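Skarnetti Planner: Frequently Asked Questions

Applies to release 2.97, October 2024

What does Skarnetti do?

Skarnetti is a task and motion planning layer for single-arm tabletop manipulation. It takes a goal, a scene estimate and a robot model, and returns a time-stamped joint trajectory with gripper commands attached. It does not run perception itself. Scene estimates come in through the Clodesus bridge or through any process that writes the same message format.

Which controllers are supported?

Any controller that accepts streamed joint positions. Torque-mode arms need the Multolthorpe adapter, which wraps the trajectory in a joint impedance loop and exposes stiffness as a per-joint parameter. Velocity-only controllers are not supported.

Why does the planner reject a grasp that looks reachable?

Reachability is checked for the whole motion, including approach and retreat. A grasp pose may have a valid inverse kinematics solution while the retreat runs into a joint limit or a collision body. Set log_level to "detail" and look for the stage name next to the rejection. If the stage is "retreat," shorten retreat_distance before changing anything else.

How should I set grip force for soft or thin objects?

Use the width-limited mode. The gripper closes to a target width and stops there, with the force ceiling as a second stop. For a slice of bread held upright by its top, the target width matters more than the force value, and the contact patch should be entered as a region instead of a point. Pure force mode is meant for rigid parts. 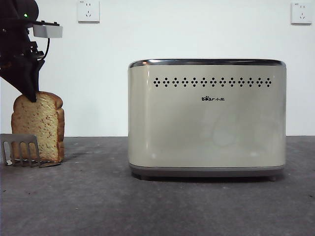

Can I run the planner and the controller on the same machine?

The two processes can share a machine if the controller thread has a reserved core and real-time priority. Set planner_affinity so that the planner never lands on the reserved core. Without this, long searches show up as jitter in the command stream, and the watchdog will stop the arm after two missed cycles.

How do I handle shiny surfaces in the scene estimate?

Chrome and glossy enamel tend to produce holes or false depth. Clodesus marks such regions as unknown, and Skarnetti treats unknown space as occupied by default. For a fixed appliance, load a mesh and register it by pose. The mesh then overrides the depth data inside its bounding volume. Do not set unknown_is_free to work around the problem — it applies to the whole workspace, not to one object.

What is Xue?

Xue is the replay tool. It reads a run log and steps through the planner's decisions, the commanded trajectory and the measured joint state on one timeline. It can re-run a plan from any stage with changed parameters. It cannot re-run perception, so the scene estimate is always the one stored in the log.

What does error 692 mean?

The measured gripper width differs from the expected width after the close command. Common causes are a missed grasp, an object that was compressed more than the model allows, or a stale object pose. The tolerance is width_tol. Raising it hides missed grasps on thin objects, so check the pose timestamp first.

How long does a typical plan take?

On the reference workstation, a pick and place with one fixed obstacle takes nearly 70 milliseconds. Narrow insertions take longer, and the time varies with the random seed. Fix the seed when comparing settings.

Can I change the goal during execution?

Yes, between stages. A new goal received in the middle of a stage is queued until the stage ends. To interrupt at once, send a hold command, wait for the "held" state and then submit the goal.

Where are the default parameters stored?

In defaults.cfg, in the install directory. Do not edit this file — upgrades overwrite it. Put overrides in site.cfg, which is read second.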